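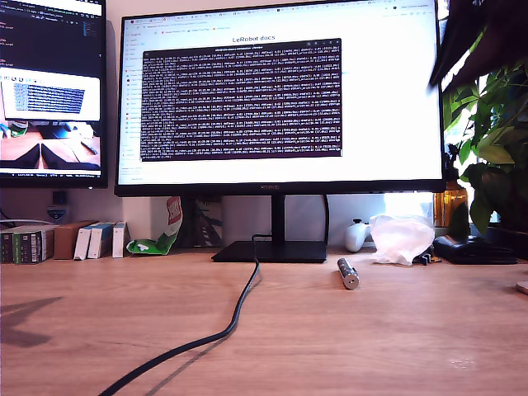
Bildschirm auf einem hellen Holztisch

Die Fähre nach Prukska

Meine Tante hat die Glocke nicht verkauft. Das habe ich erst im November erfahren, als die Reederei Lemotik mir einen Brief schickte, in dem stand, dass im Lagerraum der alten Anlegestelle von Prukska noch ein Gegenstand auf meinen Familiennamen liegt und dass man ihn bis Ende des Monats abholen muss. Es war ein sehr höflicher Brief. Der Gegenstand war darin nur mit einem Wort bezeichnet: Messing.

Ich wusste sofort, was es war. Als Kind habe ich diese Glocke jeden Sommer gehört. Sie hing am Dach des kleinen Wartehauses, und meine Tante läutete sie, wenn im Nebel die Fähre von Wurkura kam. Zweimal kurz bedeutete, dass Leute warten. Einmal lang bedeutete, dass niemand wartet und der Kapitän weiterfahren kann, wenn auch an Bord niemand aussteigen will. Für mich war das Läuten eine Art von Sprache, und meine Tante war die einzige Person, die sie ohne Akzent sprach.

Später wurde die Anlegestelle geschlossen. Die Tante zog in die Stadt, in eine Wohnung über der Eisenwarenhandlung Plattner, und wenn man sie nach der Glocke fragte, sagte sie: verkauft. Für 400, sagte sie, und sie sagte nie, in welcher Währung. Wir haben es alle geglaubt. Mein Vater war ihr deswegen böse, er hätte die Glocke gerne in seinem Garten gehabt, neben den Bohnen.

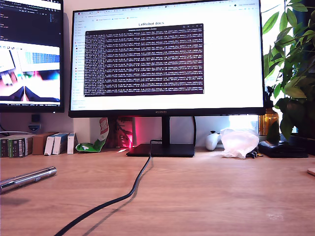
Ich nahm also einen freien Tag und fuhr mit dem ersten Bus nach Wurkura. Von dort geht heute nur noch ein kleines Boot, und im Winter geht es nur, wenn man am Abend vorher anruft. Ich hatte angerufen. Der Bootsmann trug eine Mütze mit Ohrenklappen und stellte mir keine einzige Frage, bis wir in der Mitte des Wassers waren.

»Sie steigen in Prukska aus?«, fragte er dann.

»Ja.«

»Da ist nichts.«

»Ich weiß.«

Er nickte, als hätte ich eine Prüfung bestanden. Danach hörte man wieder nur den Motor und das Wasser, das gegen das Holz schlug. Es war dunstig, aber kein richtiger Nebel. Meine Tante hätte gesagt: Das ist Milch mit Wasser. Für richtigen Nebel hatte sie ein anderes Wort, ein Wort aus ihrer Sprache, das ich auf Deutsch nicht habe und das ich auch in meiner eigenen Sprache langsam verliere.

Das Wartehaus stand noch. Eine Wand war neu gestrichen, die anderen drei nicht, und ich überlegte lange, wer eine einzige Wand streicht und warum gerade diese. Auf der Bank lag eine Schicht von Blättern. Eine Frau von der Reederei wartete schon mit dem Schlüssel. Sie hatte kalte Hände und entschuldigte sich dafür, als sie mir die ihre gab. 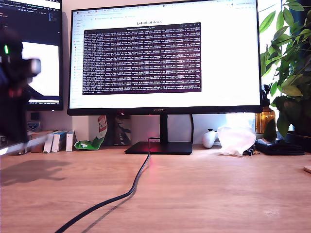

Der Lagerraum war kleiner als in meiner Erinnerung. Taue, ein Rettungsring, Kisten mit alten Fahrscheinen. Die Glocke stand auf dem Boden unter einem Mehlsack. Am Griff war mit Schnur ein Zettel befestigt, und auf dem Zettel war die Schrift meiner Tante, diese strengen Buchstaben, die alle nach links fallen.

»Aufbewahrung, bezahlt bis April«, stand dort. Darunter waren Jahre geschrieben, eines nach dem anderen, und jedes war durchgestrichen bis auf das letzte. Sie war also jedes Jahr gekommen. Sie hatte den Bus genommen, das Boot, hatte in diesem Raum gestanden und für einen Platz auf dem Boden bezahlt, und dann war sie zurückgefahren in die Wohnung über der Eisenwarenhandlung und hatte uns beim Abendessen nichts erzählt.

»Hat sie gesagt, weshalb?«, fragte ich.

Die Frau von der Reederei dachte nach. Sie habe nur einmal mit ihr gesprochen, sagte sie. Meine Tante habe gefragt, ob die Linie vielleicht wieder eröffnet werde. Man habe ihr gesagt: nein, wahrscheinlich nicht. Und sie habe geantwortet, dann bezahle sie nur für ein Jahr.

Ich musste ein Formular mit zwei Durchschlägen unterschreiben. Oben hatte die Frau schon das Datum eingetragen: Montag, 28. November 2022. Als ich den Stift zurückgab, merkte ich, dass ich mit dem Namen meiner Tante unterschrieben hatte. Der Familienname ist der gleiche, nur der Anfangsbuchstabe davor war falsch. Ich sagte nichts, und sie hat es nicht gesehen, oder sie war freundlich.

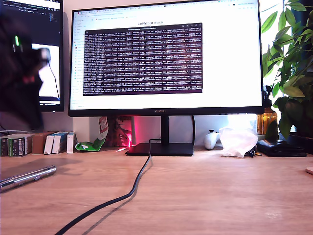 Die Glocke wog 14 Kilo. Der Bootsmann hatte mir versprochen, dass er um drei zurückkommt, aber um drei war er nicht da. Die Frau war mit ihrem Auto schon weggefahren, sie hatte mir angeboten, mich mitzunehmen — ich hatte abgelehnt, ich weiß nicht genau, aus welchem Stolz. Ich setzte mich auf die Bank, auf die Blätter. Der Dunst wurde dichter. Bald sah ich das Ende des Stegs nicht mehr, und jetzt hätte auch meine Tante das andere Wort benutzt.

Dann hörte ich den Motor. Er war weit draußen und ging zu sehr nach links, wie ihre Buchstaben.

Am Dach war der Haken noch da. Ich stieg auf die Bank und hob die Glocke mit beiden Armen hoch, beim zweiten Versuch blieb sie hängen. Meine Finger waren steif. Ich läutete zweimal kurz, wartete, und läutete noch einmal zweimal kurz.

Der Motor wurde leiser, als würde jemand horchen. Danach kam er näher.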